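What the Arm Leaves on the Table

Opinion - March 3, 2019

Most of what is written about robots at work concerns jobs lost or gained. I have little to add to that. My interest is in a narrower matter: what happens to the content of a job when a machine takes over one section of it and the people remain. I have worked beside such machines at Flistlow for long enough to have a view, and it differs from the one in the sales material.

Flistlow prepares rooms for short lets. Before the change, a member of staff cleared a table, wiped it, sorted what had been left behind and moved on. The job had no written steps. In July the company began trials of a bench-mounted arm, run by planning software called Merna, to do the clearing. The staff stayed. Their pay stayed. The work became something else.

The first change was in vocabulary. A table used to be "done" or "not done". It now has a state, and the state has to be entered. Over the trial period Merna logged 1,308 pick attempts, of which 439 were passed to a person. The software calls these exceptions. To the staff they were simply the awkward items, and awkward items had always been part of the day. The difference is that they used to be mixed with easy ones. A shift made up of easy and hard pieces has a rhythm to it. A shift made up of hard pieces only, each announced by a tone, does not.

The second change was in responsibility. If a person throws away a guest's hat, the person is at fault and knows it. If the arm drops it in the wrong tray, the fault is shared between whoever set the rules, whoever confirmed the class of object and whoever was standing nearest. In practice it settles on the last of these. Our procedure gives the attendant 2 seconds to object before a move is carried out. That is long enough to be held to account and too short to think.

The third change was in the room. Trials take place among ordinary furniture, and the machine brings its own furniture with it: a board, clamps, cable. Floor space that was free for walking is now managed. I do not regard this as a minor point. Most of the complaints I have read in the shift book concern where to put one's feet.

The items themselves remain plain. A cap, a bottle of juice and a roll of paper towel on a dining table would have taken an experienced cleaner a few moments, with no decision she would remember making. For the arm, each is a separate problem of grip, weight and destination. The soft one is harder than the rigid ones, and the full one must stay upright. People who see this for the first time tend to revise their opinion of cleaning work upwards. I wish it showed in the pay grades.

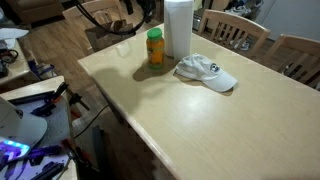

What should be asked for

My position is not that the trials should stop. Bai, which supplies the arms, has built a sound machine, and on stacked crockery at our Lulach site it performs well. Repeated lifting is bad for wrists and I would hand it over tomorrow. My objection is to the way the remainder is treated. The part of the job the machine cannot do is handled as waste from the process, when it is in fact skilled work and ought to be designed with the same care as the gripper.

Three measures would help. Exceptions should be held and dealt with in batches, at a time the attendant chooses, so that attention is not cut into small pieces. The objection window should be set by the people who use it; those I asked wanted a good deal longer, and the loss in throughput would be modest. Finally, the hours spent setting up and taking down the equipment should be recorded as labour. At present a morning's preparation takes around 22 minutes and appears in no report, which makes the arm look faster than it is.

None of this calls for new technology. It calls for a line in the budget and a change to two forms. Flistlow has said it will review the forms before the trial is extended to the second floor at Lulach, and the draft I have seen still has no field for set-up time.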